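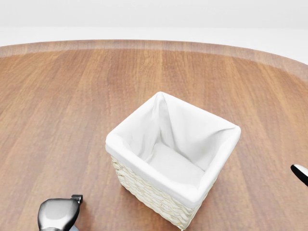 What do visitors get to see at a robotics open day if most of the work is done in simulation?

Posted by Fiorella Benedetti

I'm taking a group of high school students to the open day at the Myklebust lab in Jamthorpe this July. The sheet they mailed us says the main demonstration is a two-handed robot packing groceries into a basket, and then in smaller type it says "simulated." I had pictured a robot in a room. Is it worth the bus ride if we're going to be looking at a screen? We have the afternoon slot, and I can still switch to the morning if there's a reason to. A couple of my students have done some programming, but most have not, and I'd like them to have something to do besides stand there. I'd also like to know what they should read or think about ahead of time. We're coming from Cluvach, so it isn't a short trip.

Wakana Nomura

Most of what you'll see is a large screen with the simulated robot working at a table, a person explaining it, and a station where visitors can try controlling the hands themselves. I went with a group last summer. The lab does have physical equipment, but the tour only passed it on the way to the restrooms and it was switched off for safety while visitors were in the building. Ask before you go if that matters to your students.

The demonstration was better than I expected. The task is simple to describe: things on the table go into the basket. The students thought it would be boring for that reason, and then they watched the hand try to close on a can and push it away instead. The can rolled off the table. The guide reset it and ran it again, and that led into a good talk about why they practice this way. When a can goes on the floor in simulation, you press a button and it's back. They told us they had run the basket task over 2,000 times that spring, and you couldn't do that by hand without somebody spending all day picking up cans.

The hands-on station is where you need to plan. There is one headset and one pair of controllers, and each visitor gets a few minutes. With our group of 22 the line was long and some students gave up. Split them up when you arrive and send the first few straight to the station while the others hear the talk. The morning is better for this. By the middle of the afternoon the families are there too.

For things to think about ahead of time, I had mine write down every step in putting a grocery item into a bag at home. They came back with three or four lines. After the visit I had them do it again and the lists ran to a page. They had added things like deciding which hand to use, turning the wrist so the fingers don't hit the item next to it, and knowing when to let go.

Florante Ocampo

went in the morning, parking was full. they don't validate. the talk is fine but bring water, room 136 gets warm with all the computers on

Ro-un Seol

I helped at the demo table at Myklebust for one of these days, so I can add some detail. The software the lab uses for the simulated scenes is called Harnia. It handles the physics, so the objects have weight and friction and will tip or slide if the hand bumps them. The guide can bring up different views of the same table. One is close in over the basket, and another is pulled back so you can see the whole table. Ask for both, since the wide one makes more sense to people who have just walked in.
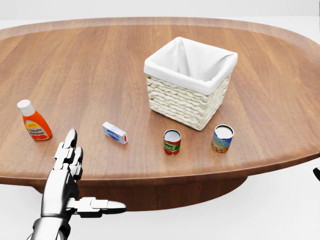

The basket task in simulation, wide view, with the groceries set out in front of the basket.

A few things your students could look for when this is on the screen:

The objects have different shapes on purpose. A can standing upright gives the fingers a round side to close on. A small box lying flat is low to the table, and the fingers have to come down close to the surface without hitting it. A squeeze bottle is taller and easier to knock over. Before the run starts, have the students say which one they would pick up first and which one they think will go wrong. We did this with a visiting class and it kept them watching through the slow parts.

The basket has a soft liner folded over the rim. To a person that means nothing. For the robot, the rim is one more thing the hand can catch on, and dropping something in from too high up can bounce it against the side. Ask the guide how the program decides that an item is "in." When I was there, the rule was that the item had to be inside the walls and the hand had to have let go of it. The programming students will probably have opinions about that rule.

Ask about the fingers too. The robot in the demo has a jointed hand with a thumb, and that means a lot more to control than a simple two-part clamp. Someone always asks why they don't use the clamp. I'll leave the answer to the guide, because the people in the lab don't agree on it.

On whether it's worth the trip: it depends on what your students were promised. If you told them they'd meet a robot, tell them now that it's a simulation. The groups that were disappointed were the ones that found out in the lobby. The ones that knew already asked better questions.

I would take the morning slot as well. The person who wrote the task usually runs the first session, and the later ones are covered by whoever is free. If the morning is full, email the lab and ask for the small side room after the talk. They can put a recorded run up there and step through it slowly, and you can stop it wherever you want.

One correction to the reply above: the demo has been moved out of 136. It's now on the ground floor near the loading door, and the elevator that everyone is told to use doesn't go to that end of the building.

Fiorella Benedetti

Thank you all. I switched us to the morning and told the students it will be on a screen. Two of them asked if that meant they could fail at it without breaking anything, so I think we'll be fine. I'll do the list exercise the day before we go. Does anyone know if the headset fits over glasses?

Wakana Nomura

It did for ours, but it was tight with larger frames. The guide let one student use just the controllers and watch the big screen.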